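The Gray Felt Table: Gallery

Welcome to the table page! If you've been following the Treltemum room for a while you know I've been promising this one forever, and I finally sat down with a cup of coffee at 10 in the morning and did it. It covers the work table only (the shelves get their own page, I swear).

Quick background for anyone new. The table came home from the Georgiou warehouse sale with a bare top that showed every scratch and made the most awful clatter whenever I set down a pair of scissors. I lived with that for one whole winter. Then I found a roll of gray wool-blend felt at Vulov, 171 inches of it, way more than I needed, and paid 188 dollars for the lot. Yes, I know. I've since covered two trays, a stool and the inside of a drawer with the leftovers, so I feel a little better about it now.

Gluing it down took an entire afternoon. I used the Flarko spray, which grabs fast, so you want to roll the felt out from the middle and smooth as you go, with the windows open and your hair tied back. The straight sides were easy. The corners were where I did my swearing! I cut little notches underneath, pulled the felt around, and clamped it overnight with 4 clamps per side. I was still picking glue off my elbows in September.

What do I love about it? It's quiet. Beads don't roll off onto the floor anymore, and paper stays where I put it. In the evening, with just the lamp on, the gray looks lovely and soft, and I sit there longer than I mean to.

What do I not love? Lint. Oh my goodness, the lint. Every pale thread in the house finds its way to that table and settles in. I've tried a sticky roller (good, but you go through sheets like crazy), a damp rubber glove (surprisingly good) and the brush end of the vacuum, which I now do on the lowest setting after I managed to lift one edge with it. If you're choosing felt for your own table, pick a flecked one over a solid one and you'll vacuum half as often. Also, buy extra glue. I ran out with one side to go and had to drive back in my gluing clothes.

The top and one of my rounded corners, fuzz and all. Those pale specks are the lint I keep going on about, and there are a couple of tiny dark bits in there too. 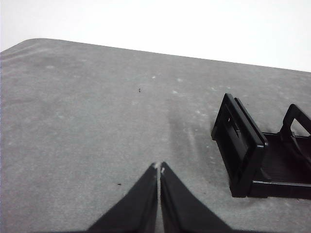

Try a dry dish sponge before you buy any more roller sheets, the plain kind with no scrubby side. I drag mine across my felt in one direction and the fuzz balls up so you can just pick it off. Does yours pill where your wrists rest? Mine started to after the first year and I ended up going over it with a sweater shaver.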